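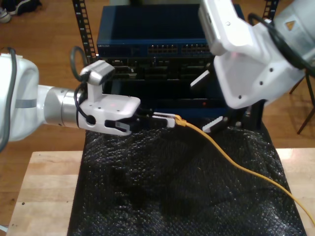
Magnesium, again

June 2018

Three readers wrote in after the spring issue to ask which magnesium they should be taking, and a fourth wrote to say that all of it is a racket. Leonora Buenaventura, our dietitian, has answered all four with her usual patience, meaning some.

Her first advice is to turn the bottle around. The front may say 600 mg in large, cheerful type, while the back admits that this is the weight of the whole compound and that the magnesium in it comes to 100 mg per tablet. Go by the back. Oxide is cheap and well known for sending people down the hall in a hurry. Citrate can do the same. Glycinate tends to be gentler on everything except your wallet.

Anyone with kidney trouble, or on antibiotics or thyroid pills, should talk to a pharmacist first. Pumpkin seeds are also still legal.

Zinc is up in August. Send questions to Ramil Mangubat, who will pretend he hasn't heard them before.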